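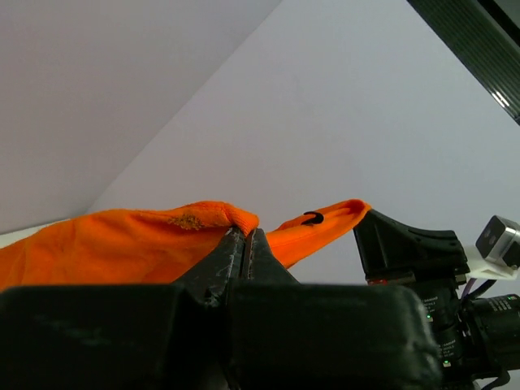
Orange cloth, stain near the fold.

27th December

Notes on the stain removal trials, carried on from the July batch. Ningsih is away until the new year so I have kept to her numbering.

Started with the turmeric set. Same paste as before, left on the swatches overnight, scraped with the back of a spoon. Four treatments this time:

1. Cold water only
2. Clinine, neat
3. Clinine, diluted, with a 200 ml soak
4. Bar soap from Carmont, rubbed in by hand

Cold water did next to nothing, same as July. Neat Clinine lifted most of the yellow but left a pale ring on the cotton, and I would not use it on anything dyed without a test on the hem first. The diluted soak was slower and more even. I checked it at 18 minutes and again at 23, and couldn't tell the two apart by eye. The bar soap turned the stain red straight away, as turmeric does with anything alkaline. It faded when rinsed with a little vinegar but there is still a shadow.

Gaétan thinks the ring comes from the drying and has nothing to do with the cleaner. He says he had the same with plain tap water at Hedent, where everything was dried flat on trays. I have hung half the swatches and laid the other half flat so we can compare.

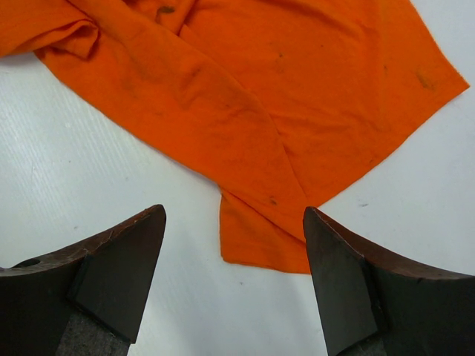

Next, tea. Brewed the Annamalai leaf strong, no milk. I forgot to write down how long the first lot had stood before I poured it, so those swatches are marked with a cross and should be left out of the table. The second lot was timed properly. Tea on the linen came out with the diluted soak and a rinse. On the wool blend it didn't, and rubbing made the surface pill, so please dab only.

The colour chart on the wall by the sink has faded at the bottom end. Anything graded below the middle in July may be a shade out. I have put the spare chart in the drawer with the pipettes and will regrade from that one.

To do:
Regrade July cottons against the spare chart
Order more vinegar
Ask Ningsih if the wool blend was prewashed
Repeat neat Clinine on cotton, hung and flat, once Gaétan has cut new swatches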